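Ascombe says its packing bench will cut wasted tape. Its own staff want proof.

Ascombe, the mail-order packing firm, has set out a trial bench at its Mwaipopo site, using kitchen racks to keep tape off the work surface. The firm admits the case is unproven. 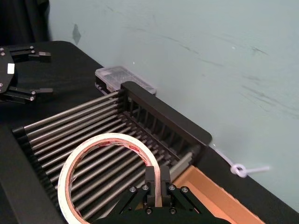
What is being claimed

The supplier, Gikine, promises 20 per cent less tape thrown away. Ascombe has seen no figures behind that and will run its own test until August. 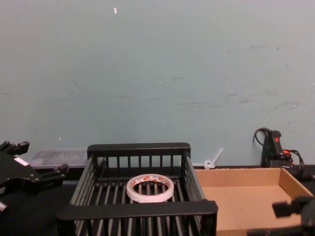
Tape gets lost at every busy bench, and a rack may not change that. Packers tend to put a roll down wherever the hand happens to be. A white roll lying on black bars is easy to spot - so is one on a black table.

The test covers 3310 parcels. 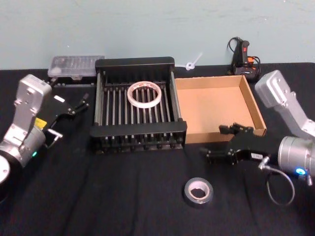

What does the trial cost?
Ascombe is paying £266 for racks and trays, with no further order agreed.

A rival layout from Cakum, with 5 wall hooks, will be tried next. 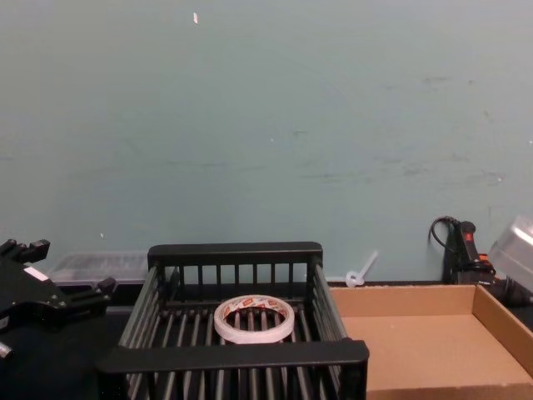
When will the results be out?
Ascombe will publish them in September, good or bad.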